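4.2 Collecting the bowl-sorting demonstrations

We spent a good part of December deciding what the arm should practice on, and in the end we came back to ordinary plastic bowls, which are cheap, bright and surprisingly hard to pick up well. A bowl can be grasped by its rim from almost any side, but once it is nested in another one, or turned upside down, most of those easy grasps are gone. We wanted our policy, Levum, to meet all of these cases early on.

Each of the 52 layouts was set up by hand on a green cloth, and we were happy to let things get a little messy – bowls close together, a cup near the table edge, one piece partly hidden behind another. An operator then guided the arm through the task 4 times per layout, starting from a slightly different pose each time. We threw out any run in which the operator had to stop and start over, and we kept the slow ones, for we found that Levum learned a gentler approach from them. Figure 7 gives a fair idea of a busier layout, with an orange bowl lying upside down near the wrist and the green ones at the back.
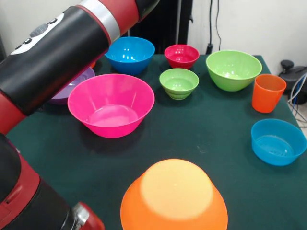
Figure 7. A cluttered layout from the bowl set, with the arm at left.

4.3 Training

We trained Levum on the kept runs only, using the Vovonier encoder with its weights frozen. The order of the layouts was shuffled at every pass.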